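Wednesday, 4:10 p.m.
From: Office of the Poetry Program, Hultell Library

Dear members,

The office has received several replies to last month's notice on the Clirnell Prize for a collection of poems in translation. One of them is quoted in part, as it raises a point that other members will wish to see answered.

> The notice says that a collection must hold "no fewer than 19 poems,
> of which the greater part must be new in English." My book has one
> long sequence in 11 sections. Does the sequence count as one poem or
> as 11? Also, must the original text be printed on the facing page?
> Cosach did not do so for my last book and does not plan to for this one.

A sequence is counted by its sections, provided that each section has its own title or number in the original. Under this rule the member's sequence would count as 11 poems. Where a translator has divided a continuous poem for ease of reading, it is counted once, and the judges ask that the division be mentioned in the translator's note.

Facing-page text is welcome but is not a condition of entry. If the published book does not carry the originals, the entrant should send the originals of 7 poems with the entry form, so that the readers may compare the two versions.

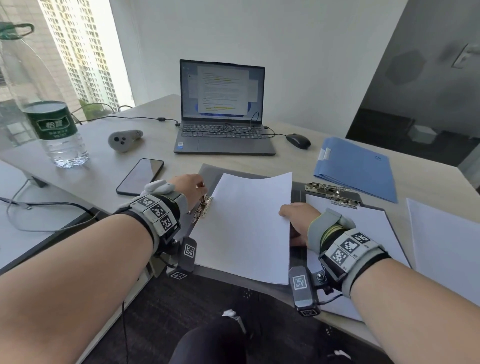 The translator's note should not exceed 300 words. The judges have found the most useful notes to be those that deal with a particular difficulty, such as a rhyme given up or a form of address that English lacks. A general account of the poet's life is not needed.

Members have also asked about the reading series. The first evening will be given to the Zacharopoulos elegies, read in Greek and then in two English versions, one in strict meter and one in free verse. The printed program will include both versions of the opening elegy. Seats do not need to be reserved.

Entries for the prize close at the end of January. Further questions may be sent to this list, where the office will reply to them for the benefit of all members.

Office of the Poetry Program
Hultell Library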